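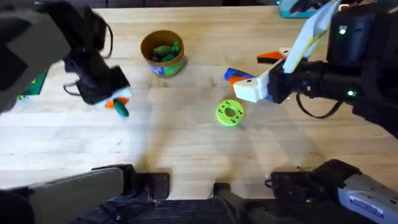
Bimanual brick task: left gripper loses the stack on handover

tanoli_a
Posting for the Porby club bench. Our entry for the September round is a two-arm stacking task, small plastic bricks, parts picked from a container and assembled on a green baseplate at the left. The left arm holds the stack, the right arm fetches from the table. Left holds fine until the right one makes contact, then the lowest part rotates in pitch and the stack shears. 13 failures in 20 runs. Force limit is at the default.

halvorsen
Grip point is too high. You are clamping the white part and letting the orange and teal hang under it. Any push at the bottom has a lever arm of two parts. Grip the middle one.

iqra_s
Disagree. If you grip the middle you lose clearance to the studs on placement. We tried that at Tiso last term and the fingertips hit the plate. I would lower the approach speed on the right arm and leave the grip alone.

halvorsen
Depends on finger length. What are yours?

tanoli_a
Stock fingers, no pads. Iqra is right about clearance on the first layer. Second layer up there is room.

m_sethi
Different question. Does the lime disc with the center hole count as a part or a distractor? The rules draft says "bricks and plates" and that is neither.

tanoli_a
Distractor. Mudassar Malik has the parts list, I will ask him Thursday.

m_sethi
Then move it. It is in the middle of your workspace and the right arm has to plan over it.

iqra_s
Distractors stay where the draw puts them, section 2.

tanoli_a
Reran at half approach speed, same grip. 2 failures in 20. Cycle time is worse. Will try the middle grip for layer two only and post the log.

halvorsen
Post the joint torques too. I still think it is the grip.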